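Clilutine Student Portal: Setup Guide
Wednesday, July 29, 2026 | Mairéad Ní Mhurchú

Section 4. Entering rotation preferences

1. Sign in and open Placements.
2. Rank 5 pharmacy sites. Drag a site to move it.
3. Enter your maximum travel distance. The default is 40 miles.

Note: Comments are limited to 800 characters. 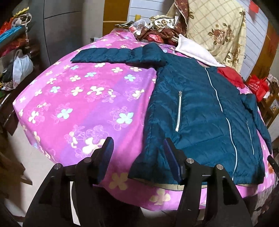 Quilted jacket with zippered chest pocket, laid out on a bed.

4. Upload your immunization record as a PDF.
5. Select Submit.

Caution: Rankings lock on submission. To reopen them, contact the placement office.

Related
Section 5. Logging rotation hours
Linking an Idano account

This site uses cookies. Accept | Settings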